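La mesa que no se quería mojar

En el taller Trotus, al final de la calle Cervantes, la pieza más discutida no es ningún torno. Es una mesa. Tablero de madera clara, un agujero redondo para los cables y, encima, una superficie blanca que la encargada del local defiende como otros defienden una alfombra heredada.

«La gente viene, ve una mesa bonita y le pone el café», cuenta. «Lo blanco lo pusimos por eso. Ahora ponen el café en lo blanco.»

Lleva 12 años alquilando puestos por horas a quien necesite un sitio donde apoyar cosas pequeñas y perderlas. La mesa anterior, comprada a Pillonex de segunda mano, era oscura y se tragaba los tornillos. Recuerda una tarde de junio, de rodillas y con una linterna, detrás de una arandela que valía menos que la pila. «Sobre blanco, una pieza de metal se ve desde la puerta. No es una teoría muy elaborada, pero me ha ahorrado las rodillas.» 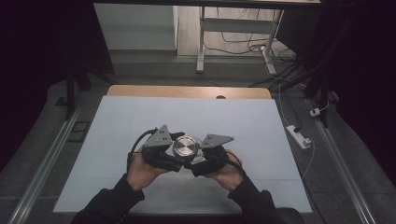

El agujero y otras polémicas

Le pregunto por el agujero. Suspira – se nota que no soy el primero. «Es para pasar cables. Por ahí han pasado lápices, un caramelo y casi 200 euros en monedas, si sumamos los años.» Propuso taparlo y hubo protestas. El cajón que colocó debajo, de la marca Trunilix, recoge lo que cae y se vacía una vez al mes.

Las normas caben en media cuartilla: manga recogida si se trabaja con cola, nada de cúter sin base y los cables, por detrás. ¿Se cumplen? «La de la cola, sí. Esa se aprende sola.»

Del presupuesto para renovar el mobiliario, 2700 euros, no piensa gastar ni uno en esta mesa. Quiere sillas. Las actuales, reconoce, son incómodas a propósito, para que nadie se quede más de la cuenta, y la primera víctima ha sido ella. A las 10 de la noche apaga la luz, pasa un paño por el tablero y retira la última taza.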